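Tratel Home Support
Ticket: White film and gritty feel on dishes, Garow 300 dishwasher
Status: Closed
Opened: 18 November 2021
Opened by: Ntombi Mokoena
Handled by: Jairo Villanueva

Ntombi Mokoena wrote:

Hello to whoever picks this up, and thank you in advance for reading, I know I go on a bit. We have a Garow 300 in the kitchen of the house we moved into in Roltthorpe in May. It came with the house, along with a very nice set of curtains and a shed door that doesn't shut. For the first few months it washed beautifully and I told everybody so. Lately, though, everything comes out with a white film on it. The glasses are the worst, they look like they've been breathed on, and the plates have a gritty feel if you run a finger over them, a bit like fine sand. Mugs have a dusty ring around the bottom on the outside.

What I've tried so far: I washed the filter in the sink (it wasn't very dirty, to be fair). I changed from the cheap tablets to the expensive ones, and then back to the cheap ones when I saw no difference. I ran it empty with a cup of white vinegar on the top rack, which my mother swears by, and the next load was lovely and the one after that was just as bad as before. I've also been rinsing everything before it goes in, which rather takes away the point of having the thing.

There are no lights on the panel except the usual ones, and no error code. I'd be so grateful for any ideas before I give up and go back to the sponge.

Warmly,
Ntombi

Jairo Villanueva (Support) wrote:

Hi Ntombi, and welcome to Roltthorpe! Please don't apologize for the detail, it saves both of us a lot of back and forth. I'm sorry about the glasses. A film that feels gritty and goes away for one load after vinegar sounds a lot like minerals from the water to me, and that's a much nicer problem to have than a worn pump.

Before we go any further, could you do one small thing for me? Take one cloudy glass and soak it in plain white vinegar for a few minutes, then rinse it and dry it with a towel. If it comes up clear, we're dealing with mineral deposits. If it stays cloudy, the surface of the glass itself has been worn, and sadly there's no bringing that back.

And a few questions while the glass is soaking:

Do you know how hard your water is? The water company can usually tell you, or the store will sell you a little packet of test strips.
Is there salt in the salt compartment? It's the big screw cap in the floor of the machine, on the left, under the bottom rack.
What number is the water hardness setting on? Hold down the program button while you turn the machine on, and the display will show it.
Which program do you normally use?

Kind regards,
Jairo

Ntombi Mokoena wrote:

Jairo, the glass came up like new! I did two more just for the pleasure of it.

Now, the embarrassing part. I didn't know there was a salt compartment. I had honestly taken that cap for part of the drain. I unscrewed it and there was just water in there, right to the top, no salt that I could feel or see. I thought the tablets had salt in them already? It says so on the packet, with a little star next to it.

The setting is on 2. I normally use the quick program, the 40 minute one, since there are only two of us most evenings and we never have anything really baked on. My neighbor Marthinus Adams lent me his test strips (he keeps fish) and the strip came out at 300 parts per million, which made him whistle.

Ntombi

Jairo Villanueva (Support) wrote:

Marthinus was right to whistle! That's very hard water, and setting 2 is meant for water that is only slightly hard. I suspect the last owners left some salt in there for you, the softener ran along on that for as long as it lasted, and then the film started to show up once it was used up.

About the tablets – it's a very common question and the packet doesn't help. They do contain something that works on minerals, and in softer areas that's plenty. At your level it can't keep up, and it also doesn't do anything for the softener inside the machine, which needs its own coarse salt to clean itself out from time to time.

So, in order:

1. Buy dishwasher salt, the coarse kind sold for the purpose. Please don't use table salt. It's too fine and it packs down into a lump, and some kinds have other things mixed in.
2. Take out the bottom rack and unscrew the cap. The water in there is meant to be in there, so leave it be.
3. Put the funnel in and pour until you can see salt near the top. Water will spill over into the bottom of the machine as you go. That's fine.
4. Wipe the salt off the threads, screw the cap on firmly, and start a wash right away, empty. Salt sitting on the steel floor overnight can mark it.
5. Change the hardness setting to 6. Hold the program button while turning on, press until the number reads 6, then turn the machine off to save it.
6. Top up the rinse aid while you're at it, and set it to the middle mark.

For the first week I'd also like you to use the normal program in place of the quick one. The quick wash only gets up to a fairly gentle temperature and has one short rinse, and the normal one heats to 56 degrees Celsius on your model and rinses twice.

If the funnel has gone missing (they nearly always have in a house that has changed hands) let me know and I'll put one in the mail.

Jairo

Ntombi Mokoena wrote:

The funnel has indeed gone missing, but I cut the top off a water bottle and it did very well, so save your stamp. I got far more salt in there than I expected, and you were right about the water, it came up over the edge and gave me a fright even with the warning.

I've done all six steps now. First proper load is in, normal program, and I'm sitting in the kitchen listening to it like it's the radio. It does sound a bit different at the start, a sort of trickle with long pauses. I hope that's all right?

Jairo Villanueva (Support) wrote:

A water bottle is as good as anything we sell! The trickle is the softener rinsing itself, and you'll hear it every few washes from now on. At setting 2 it did that so seldom you may never have been in the room for it.

Give it four or five loads. The film that's already on your dishes won't all lift off in one go, so please don't be let down if the first one is only a little better. I'll leave the ticket open.

Ntombi Mokoena wrote:

Five loads in, and I wanted to write sooner but we had my cousin Pieter Matlala and his family staying, so the machine has had a real workout. Glasses are clear. The plates are smooth. There's one pitcher that still has a haze near the bottom, which I'll soak in vinegar when I get around to it. Pieter asked what I'd done and got the full story, poor man, salt cap and all, and he has the same machine at home and has gone very quiet about it.

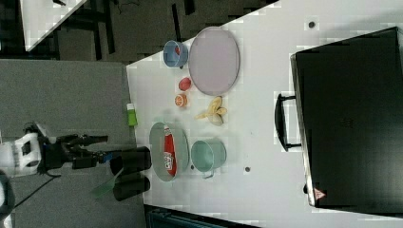
How often will I need to put more salt in?
Go by the salt light on the panel, and refill within a day or two of it coming on. With water as hard as yours and a load every evening, expect that to be every month or so.

One more, sorry. Can I go back to my quick program on weeknights? I do miss it.

Ntombi

Jairo Villanueva (Support) wrote:

I've typed my answer to the salt one straight in under your question so it's all in one place. And please do go back to the quick program! It's fine for plates and cups that haven't been standing long. I'd just put the normal one on once a week, to keep grease from settling in the hoses and the filter. You can stop rinsing things first as well. Scrape off the big bits and let the machine do the rest.

The pitcher should come clean with the soak. Leave it in a bit longer than you did the glasses.

As for the light, I should mention that it can stay on for a few washes after a refill, until the salt has dissolved enough for the float to rise. If it's still on after a week, turn the cap a little tighter and check that the salt hasn't formed a crust on top. The handle of a wooden spoon will break it up nicely.

I've also passed a note to my colleague Johannes Visser, who looks after the printed guide, to say that the hardness table is on a page that most people never get to. He agrees and would like to move it up front.

I'll close this now, but replying to the email will open it again, so don't hesitate.

All the best,
Jairo

Ntombi Mokoena wrote:

Closing is fine by me. Thank you for being so patient about it. I've written the number 6 on a piece of tape inside the cupboard door, next to the boiler man's number (Pretorius, if anyone in Roltthorpe is looking, he's very good), and Marthinus has his test strips back, minus one. Pieter will be writing to you himself, I think. He's on setting 2 as well.

Ticket closed by Jairo Villanueva.
Resolution: Salt compartment filled, water hardness setting changed from 2 to 6, rinse aid topped up. No parts sent.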